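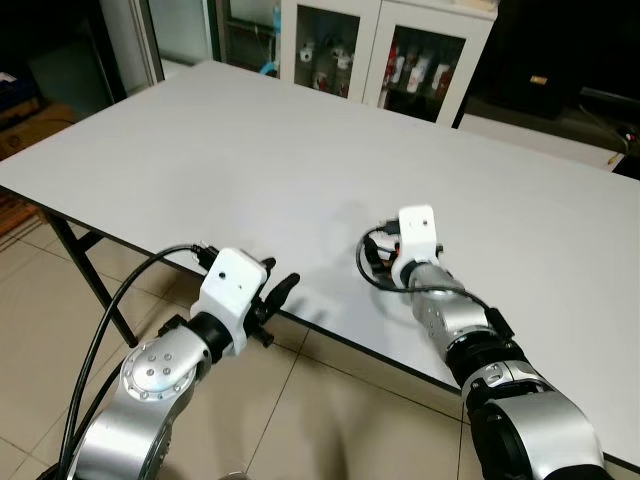

Romaniuk reckons the whole cable question is overblown, and that if you leave a decent loop at the wrist and keep it off the elbow you'll be fine until the connector wears out. I'm not so sure, and seeing as I'm the one rewriting our bench rules I'd love to hear from the rest of you before I put anything on the wall!

What I've got so far is pretty plain. Clear the table before you home the arms. Run both arms through their full reach, slowly, with nothing in the grippers, and watch the cables the whole way. Write it in the log, even if it was boring.

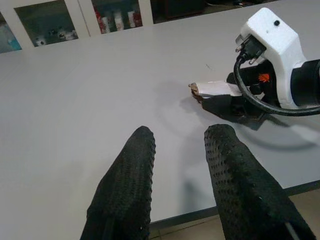 The other rule I want is one arm holding, one arm parked, at least until a new person has done 95 clean runs. I picked that number because it's what we used at Cludbridge and it seemed to settle people down.

Posted by flilgate_bench

Reply from Zidano

Lovely to see somebody writing these down, but I have to disagree on the parked arm. If people only ever learn with one arm moving, they get a nasty surprise on run 96. We let ours move both from the first day at low speed, with a second person sitting on the stop button, and I'd go with that every time.

Where I do agree is the log. Ours is up to 3801 entries and most of them say "fine", bless them, but the handful that don't have saved us a lot of head scratching.

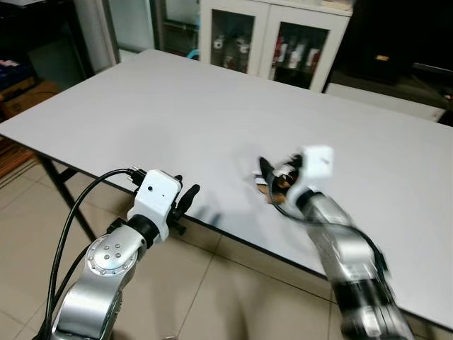 I'd also add something about who can change the speed limit. Ours gets changed by whoever is in a hurry, and then it stays changed until March or whenever someone notices. Put a name beside it, that's my advice.

Reply from Romaniuk

I didn't say overblown, I said low on the list! Check them at start-up, sure. But I'd put the floor well ahead of cables. Anything on the floor inside the arms' reach should be in the rules too, and yours only mention the table. 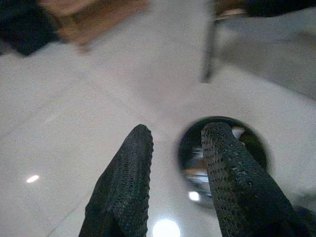

Illia Semeniuk
September 11, 2020

Romaniuk's right about the floor, and I'd mark the reach out with tape while you're at it. On the one arm or two business I'm somewhere in the middle (sorry, Zidano). Could you do one arm for the first few sessions and then both, with the stop button covered the whole way through? Happy to send along our sheet if it's any use, though the page on grippers is a bit out of date.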